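Pre-run safety check, two-finger gripper cell, Salstead
June 12, 2021 – completed by Nattawut Paisan

**Work area**

- [x] Floor clear between gripper and stand. OK.
- [x] Stand sits on the floor, lower tray empty. OK.

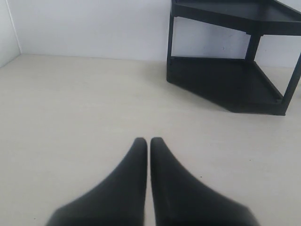
Floor tape still has to go down outside the cell door. Berstead's rule is that the line goes in before anyone trains on the cell, and I agree with it.

- [x] E-stop reachable from both sides. Tested, 31 on the log sheet.
- [x] Fingers hold nothing at approach. Check this before you enable the arm.

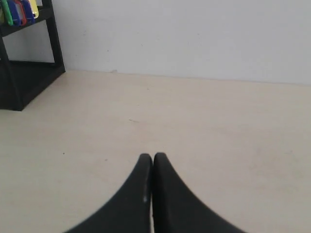

**Speed and access**

- [x] Reduced speed set on the pendant. Key stays with the operator.
- [ ] Door interlock. Works, but the label is worn. Reorder from Nilsuwan, part 122.
- [x] Finger pads looked over for nicks and grit – wipe them with a dry cloth only.

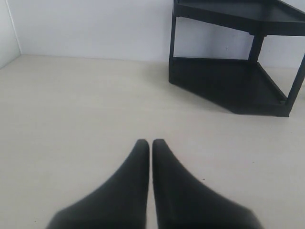
**Handling parts**

- [ ] Part list matches the risk assessment. Not yet.
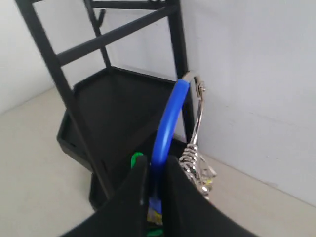

The Skarkasum assessment was written for smooth plastic parts and needs another line. A blue ring with a metal clip and a coiled spring hanging off it can snag, so keep hands out until the arm is stopped. Review due in October.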